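**Incidencia 137: las etiquetas de Turnik salen desplazadas tras la actualización**

Estado: abierta (reabierta dos veces)
Abre: Angharad Kemeys, almacén de Penry
Atiende: Ifor Ruddock

**Entrada 1 (A. Kemeys)**

Desde que se instaló la última versión de Turnik, el código de barras se imprime 4 mm más abajo de lo debido y la última línea de la dirección desaparece. Pasa con los pedidos de más de un bulto. Con los de un solo bulto, no. He reiniciado el puesto, he cambiado el rollo y he vuelto a calibrar, porque sé que es lo primero que me vais a pedir.

**Entrada 2 (I. Ruddock)**

El proveedor contesta que «es un problema conocido del controlador» y que se arregla reinstalándolo. No me lo creo mucho: el controlador no sabe cuántos bultos lleva un pedido. Reinstalado de todos modos. Sigue igual. Cerraron el caso por su lado sin esperar respuesta y he pedido que lo reabran.

**Entrada 3 (I. Ruddock)**

Pruebas con la misma impresora y el mismo rollo:

- Un bulto, plantilla estándar: bien.
- 3 bultos, plantilla estándar: desplazada.
- 3 bultos, plantilla antigua recuperada de la copia de febrero: bien.
- PDF generado por Turnik, sin imprimir: ya viene desplazado.

Lo último debería zanjar la discusión sobre el controlador. Lowri Morris sugiere que sea el margen que añade el campo `bulto_n_de_m`. Puede ser. También dijeron en su día que el campo no tocaba el diseño.

**Entrada 4 (A. Kemeys)**

Me piden desde Turnik que comprobemos «la tensión del rollo». La he comprobado.

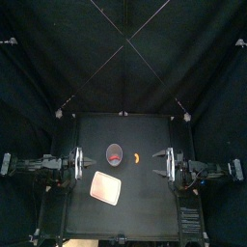
La plantilla antigua sigue siendo lo único que funciona, y no quiero que se convierta en la solución definitiva por cansancio. Si la alineación dependiera de algo físico, se corregiría sujetando mejor las cosas, como esas pinzas grises en las esquinas del tablero negro, adonde bajan los cordones. Un margen mal calculado no se corrige así. Pido que conste que el rollo está descartado.

**Entrada 5 (I. Ruddock)**

Consta. Enviado el PDF a Turnik el 8 de marzo de 2025, con las dos plantillas. Responden que lo pasan a desarrollo, sin plazo. Mientras tanto, la plantilla antigua queda activa en Penry, y hay que reimprimir las 25 etiquetas que salieron mal. Gwenllian Cadwaladr pregunta si se puede cerrar. No, hasta que vea un PDF de varios bultos bien generado con la plantilla estándar.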